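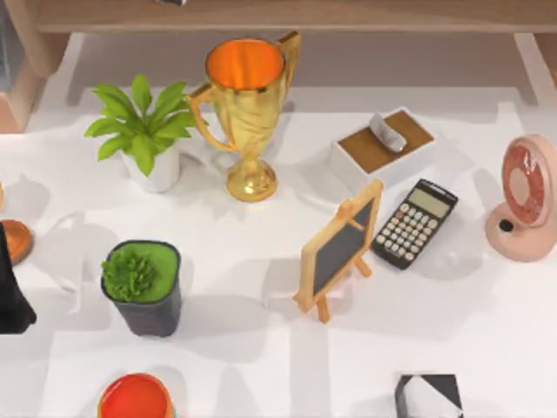

4장. 선반 설치와 하중 설정

제조사 카탈로그에는 Plullden 벽 선반을 "누구나 금방" 달 수 있다고 적혀 있다. 그 말은 벽이 평평하고, 속이 꽉 차 있고, 수직이 맞는 집에만 해당한다. 이 장은 그렇지 않은 집을 기준으로 썼다. 상자에 든 한 장짜리 안내문과 내용이 다를 때는 이쪽을 따를 것을 권한다.

4.1 시작하기 전에

상자를 열고 부품 봉투부터 확인한다. 브래킷 3개, 나사 6개, 플라스틱 앵커 6개가 들어 있어야 한다. 앵커는 석고보드용이라고 표시되어 있지만 우리는 이 표시를 그다지 믿지 않는다. 석고보드 뒤에 샛기둥이 없는 자리라면 철물점에서 토글 앵커를 따로 사는 편이 낫다.

동봉된 종이 수평자는 버려도 된다. 습기를 먹으면 휘고, 휜 자로 맞춘 선반은 당연히 기운다.

주의: 콘센트와 스위치의 바로 위아래에는 구멍을 뚫지 않는다. 탐지기가 조용하다고 해서 배선이 없다는 뜻은 아니다. 의심스러우면 차단기를 내리고 작업한다.

4.2 벽 확인

1. 주먹으로 벽을 가볍게 두드려 소리가 둔해지는 곳을 찾는다. 연필로 표시한다.

2. 표시한 곳에 가는 못을 박아 본다. 쉽게 쑥 들어가면 샛기둥이 아니다. 위치를 옮겨 다시 해 본다.

3. 콘크리트 벽이면 해머드릴을 준비한다. 일반 드릴로도 된다는 후기가 많은데, 그 후기에는 비트를 몇 개 태워 먹었는지가 빠져 있다.

참고: 오래된 아파트는 샛기둥 간격이 일정하지 않다. 하나를 찾았다고 나머지 위치를 계산으로 정하지 말 것.

4.3 브래킷 고정

1. 가운데 브래킷의 높이를 먼저 정한다. 안내문은 왼쪽부터 하라고 되어 있으나, 그러면 오차가 오른쪽 끝에 전부 몰린다.

2. 선반 판의 길이는 784밀리미터이다. 판을 직접 벽에 대고 양 끝을 표시한다. 카탈로그의 도면은 옆판 두께를 뺀 것인지 넣은 것인지 분명하지 않다.

3. 6밀리미터 비트로 구멍을 뚫는다. 먼지를 빨아낸 뒤 앵커를 끝까지 넣는다. 헛돌면 그 구멍은 포기한다. 이쑤시개나 접착제로 메워서 쓰는 방법은 액자라면 모를까 선반에는 쓰지 않는다.

4. 나사를 절반만 조이고 수평을 본다. 세 브래킷이 다 맞은 다음에 완전히 조인다.

5. 판을 올리고 아래쪽에서 고정한다. 전동 드라이버를 쓸 때는 토크를 가장 낮은 단계에 둔다.

주의: 판을 브래킷에 올려만 놓고 자리를 비우지 않는다. 앞쪽을 건드리면 그대로 떨어진다.

4.4 하중

포장에는 최대 19킬로그램이라고 인쇄되어 있다. 어떤 벽에서, 어떤 앵커로, 얼마 동안 잰 값인지는 쓰여 있지 않다. 판매처인 Grakaso의 상품 페이지에도 숫자만 있고 조건이 없다. 우리는 석고보드 벽이라면 이 값의 절반도 채우지 말라고 권한다.

무거운 물건은 브래킷 바로 위에 둔다. 책은 한쪽 끝에서부터 채우지 말고 브래킷 위치에 나누어 꽂는다. 화분은 물을 준 뒤의 무게로 따진다.

참고: Symonenko 보강 바를 추가하면 하중이 늘어난다는 설명이 돌아다닌다. 보강 바는 판이 가운데서 처지는 것을 줄일 뿐이고, 앵커가 버티는 힘과는 관계가 없다. 벽이 약하면 바를 달아도 약하다.

4.5 설치 후 점검

1. 하루 동안 빈 상태로 둔다. 토요일 오전에 달았으면 물건은 일요일에 올린다.

2. 물건의 절반만 올리고 며칠 뒤 수평을 다시 잰다. 앞으로 기울었으면 물건을 내리고 나사를 확인한다.

3. 난방을 시작하는 11월에 나사를 한 번 더 조인다. 나무가 마르면서 생긴 틈은 여름에는 보이지 않는다.

4.6 마감 관리

Predatport 오일은 "한 번 바르면 평생"이라는 문구로 팔린다. 평생 가지 않는다. 컵 자국이 남기 시작하면 다시 바를 때가 된 것이다. 고운 사포로 결을 따라 문지르고, 얇게 바르고, 남은 오일은 마른 천으로 닦아 낸다.

주의: 오일이 묻은 천을 뭉쳐서 버리면 저절로 열이 나 불이 붙을 수 있다. 물에 적셔 뚜껑 있는 금속 용기에 넣어 둔다.

모서리용 짧은 판의 설치는 5장에서 다룬다.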